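Cirkwood Sports Forum > Broadcasting > Radio commentary for away matches

mellor_admin
4/15/20
Wotine Radio has confirmed that Sumaiya Selvanayagam will join its commentary team for eight away matches next season. Members are invited to comment.

illier_end
The appointment is welcome. Her reports on the December cup tie were clear and fair.

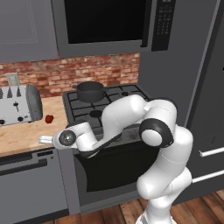
Kitchen with gas stove and butcher-block countertop

northgate20
I must respectfully disagree. The station should first restore full coverage of home matches. More than 300 members requested this.

illier_end
Home coverage is a separate contract and should be discussed separately.

northgate20
The budget is shared, so I maintain my objection.

mellor_admin
Both views have been noted and will be forwarded to the station.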